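4.2 Close games and the streak problem

Any account of a college basketball season sooner or later has to deal with streaks, and ours can put it off no longer. The Edgate archive holds play-by-play records for 2,712 conference games. We sorted each team's results by date, marked every run of three or more wins, and asked what a sensible person would ask: did the team get better, or did the schedule get easier?

Mostly the schedule got easier. When we adjusted for opponent strength and home court, the typical winning streak shrank to something a coin could have managed on a good afternoon. Coaches, who are paid partly to explain streaks, will not be pleased. Coin owners may take some comfort.

Losing streaks held up a little better under the same treatment. A team that had dropped three in a row played slightly worse in the fourth game than its opponent and venue would predict. We considered injuries first. The injury reports in the archive are of uneven quality, however, and one program listed its starting center as "fine" for a stretch in which he did not play. We therefore kept injuries out of the main model and put the version that includes them in the appendix, where it disagrees with the main model only in small ways.

Final margin turned out to be a poor guide to how close a game had been. Trailing teams foul in the last minute, leading teams shoot free throws, and a one-possession contest goes into the books as a comfortable win by nine. We replaced final margin with the margin at the 3-minute mark, following the Bultberg adjustment described in Section 2. This changed the label of 58 games from "comfortable" to "close" and moved a number of late-season rankings, including a tie for fourth place that had looked perfectly settled. Two games could not be labeled either way, the scorer having apparently gone home early.

Close games so defined show almost no carryover. Winning one did not help a team win the next, whatever was said at the press conference. Free throw shooting was the exception: teams above the conference average at the line won more than their share of close games in both halves of the season. That finding will surprise very few people who have watched a team below the average.

We also tried the Olatunji weighting, which counts recent games more heavily. It improved our predictions for the first half of conference play and damaged them for the second, so that over a full season it achieved nothing at some computational expense. The Trilel ratings did better, though they need a preseason estimate to get started, and preseason estimates are where optimism goes to be measured. We use Trilel ratings in everything that follows, with the starting values pulled halfway back toward the conference mean. 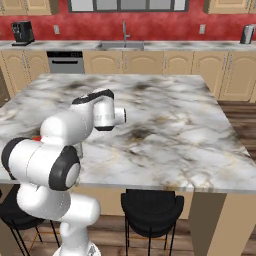
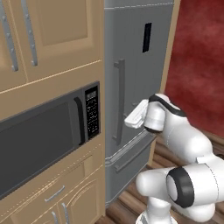 Figure 3. Simulated kitchen with a white robotic arm: over the island (first panel) and in front of the refrigerator (second panel).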